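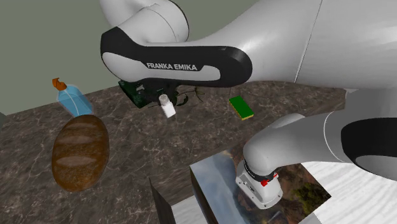

Countertop cell in simulation, with the arm at the small white container.

Lukari Grip Watch, for simulated and physical arms
Product page and field notice 8

Grip Watch is a monitor module for parallel grippers. It reads finger width, commanded force and wrist load, and tells the task controller whether the gripper is holding something. It runs as a separate process beside the controller and does not send motion commands of its own.

Please read this notice before installing or updating. It covers a fault in the December release that reports a secure grasp when the fingers have only touched the object.

What goes wrong

The affected release declares HOLD when finger width stays constant for 20 consecutive control cycles and wrist load is above the noise floor. Both conditions can be met while one finger presses against the shoulder of a short container and the other has no contact. The controller receives HOLD, starts the lift, and the container tips or is dragged sideways. No stop is raised. The monitor keeps reporting HOLD until the fingers are commanded open.

The fault was reported by Thenmozhi Mathew at the Vurnonville test lab, during a run of 441 simulated picks on a cluttered countertop. The run log showed every pick as successful. The object poses saved at the end of each pick did not agree with the log, and Waldemar Mazurek traced the difference to the width check. It was then reproduced on a physical arm with the same settings.

Small upright objects are the worst case, particularly when they stand on top of something else. A container resting on a box has a higher center of mass relative to the counter, and the box may shift under it when a single finger pushes.
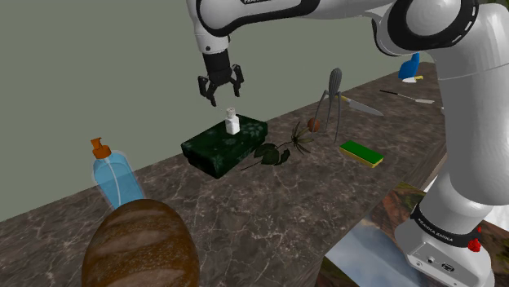 Approach height matters as well. With the fingers open and centered over the object, the error in lateral position has to stay under half the difference between finger opening and object width. Outside that limit one finger lands first, and the affected release cannot tell this apart from a closed grasp.

Affected versions

All builds of Grip Watch 2 issued before the corrected build. Version 1 uses a different check and is not affected. The Marnine adapter passes the HOLD signal through unchanged, so systems using it are affected if the monitor behind it is.

Correction

The corrected build requires opposing contact. HOLD is declared only when the estimated forces at both fingers have opposite sign and differ by less than the set tolerance. If contact is found on one side only, the monitor reports PARTIAL – a new state that older controllers will treat as unknown. Map PARTIAL to a protective stop before returning the cell to use.

Until the update is installed

Turn off automatic lift on HOLD. Reduce closing speed to the lowest setting. On physical arms, keep people out of the reach envelope during the lift and keep glass and knives off the work surface. The monitor is not a safety-rated device and must not be used in place of one.

Ordering and support

The update is free to license holders. Send the serial number of the license to Bożena Kołodziej in product support. Requests received by noon on Tuesday are handled the same day.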